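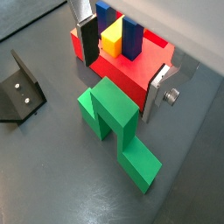 Pudurden Shared Workshop — Arm Build Group
Minutes of the February meeting

Present: Mirta Maldonado (chair), Lutz Lammers, Ruby-Lee Tautahi, Keegan Mudgway (minutes)
Apologies: Ryan Nuttall

The meeting opened at 7:10 p.m.

1. Minutes of the previous meeting
Accepted with one correction. The spare motor was bought from Rumura and was not donated.

2. Gripper fingers
L. Lammers reported that both metal fingers are now fitted with black pads on their inner faces. He asked that members leave the round fastener on the outer side of the right finger alone between sessions. R. Tautahi asked whether the pads should be replaced on a fixed schedule. It was agreed to inspect them every 200 grips and to record the result in the bench log.

3. Block assembly task
The meeting discussed the red base and the colored blocks. The green stepped block remains the hardest piece to place — its faces are offset, and the fingers must close on the raised part. Members agreed that the approach angle is to be set by hand until the new wrist mount is ready.

R. Tautahi presented the log to date: 735 attempts, of which 171 were stopped by the operator. She will sort the stopped attempts by block color before the next meeting. M. Maldonado asked that the notes also state which pieces were already on the base when each attempt began.

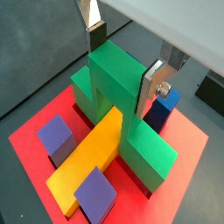
Page 2

K. Mudgway raised the matter of clearance. With a finger down the side of the green block and a blue block standing behind it, there is little room for error. It was moved by L. Lammers, seconded by R. Tautahi, that closing speed be reduced for this piece. Carried.

4. Expenses
Cable and fasteners from Ashby came to $56. Approved for payment. The Pravbridge quote for a second power supply was held over.

5. Other business
The emergency stop is to be tested at the start of every session — the person opening the workshop will sign for it.

Actions
R. Tautahi: sort stopped attempts by color.
L. Lammers: draft wrist mount drawing; change closing speed.
K. Mudgway: send minutes to R. Nuttall.

The meeting closed at 8:25 p.m.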